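Can a machine put the cups away yet?
Opinion. Evanthia Lambrakis, 7 Mar 2024

A part presented to a machining cell is located by a fixture to a known tolerance. A kitchen has no fixtures. Most claims that household chores are nearly solved pass over that difference, and the cost of it falls on whoever has to write the recovery routine.

Larkanen quotes 49 successful placements in a row for its cup-handling trial. I accept the number. It tells me that one motion, from one set of starting poses, is repeatable. Miroslava Zinchenko, who runs acceptance tests at Woltell, asks vendors for 524 attempts with the objects moved between each, and few send the log back.

Grasping a carton is the easier half. The sides are flat, but the wall yields and the centre of mass depends on how much is inside, so grip force has to be chosen with incomplete information. Hanging a mug needs the handle's orientation as well as its position. A toppled stand is worse, as the planner must first decide what counts as an obstacle and what counts as a job.

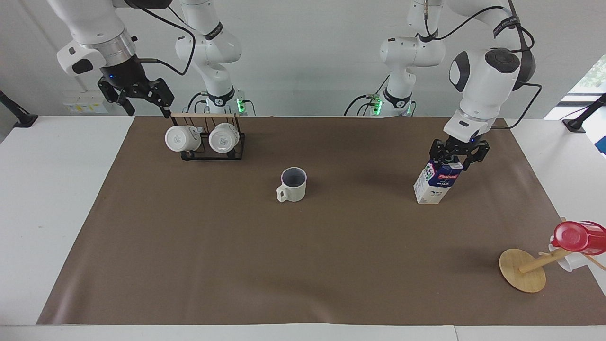 What I would accept as "yet"

A two-armed cell that clears an arbitrary table, recovers from its own drops and runs for 20 days without a call-out. On the shop floor, with trays and fixed lighting, I expect that by June at one or two sites. In homes I would not budget for it. Lev Kostiuk disagrees and thinks the data will close the gap. He may be right about grasping. Recovery is another matter.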